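Pimus, version 2.1 (tablet and phone)
Reviewed by Annick Doucette
Wednesday, November 20, 2019

Pimus is a sliding-block puzzle app from Flullport, a small developer whose earlier release, Prudum, was a peg-jumping game with a fixed set of boards. Pimus has 188 levels in 5 packs. The first pack is free. The other four are unlocked with a single purchase, and there are no ads in either version.

The rules are simple. Each board holds a number of L-shaped and straight pieces, one of them marked. The marked piece must reach the exit slot. Pieces slide but do not rotate, and a slide counts as one move regardless of distance. Changing direction starts a new move, even if your finger has not left the screen. This differs from Prudum, where a continuous drag counted once, and it cost me several par scores before I noticed.
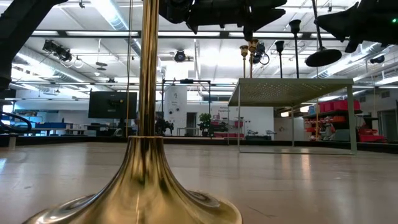
Difficulty is uneven. Pack one can be cleared in a single sitting. Pack two introduces pieces that are locked to one axis, and the solutions grow to between 20 and 40 moves. Pack three is where most people will slow down. Level 27 of that pack requires the marked piece to leave the exit lane entirely, travel the full perimeter, and come back from the other side. I spent four evenings on it. Pack four is easier than pack three and should have been placed before it.

The par values are claimed to be minimum solutions. I checked a sample of boards with a breadth-first solver written by Sheldon Bouchard. All but one agreed with the listed par. The exception, in pack four, can be solved in two fewer moves than stated, and the app accepts the shorter solution without comment. The largest board we ran had 3,710 reachable positions, so this is a small search by any standard. The difficulty comes from dead ends that look like progress.

Controls are accurate on a tablet. On a phone, the narrow pieces in pack five are hard to pick up, and there is no zoom. Undo is unlimited. Redo is missing, so one tap too many on undo means playing the move again by hand. Restart sits directly beside undo and does not ask for confirmation. I lost long attempts to this more than once.

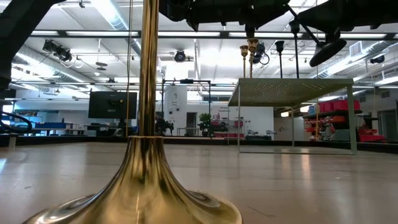
Progress is stored on the device only. There is no sync, and deleting the app deletes your records. Best scores are kept, but the moves themselves are not, so an old solution cannot be replayed. Edwards, the closest competing app, does both, though its boards are generated by machine and feel alike after the first few dozen.

Graphics are flat and readable. The four color themes change the background only. Sound can be turned off in the settings and stays off.

Battery use is low. The app resumes on the same move after being closed.

Recommended for tablet owners who like long solutions. Phone users should try the free pack first, keeping in mind that its pieces are larger than those in pack five.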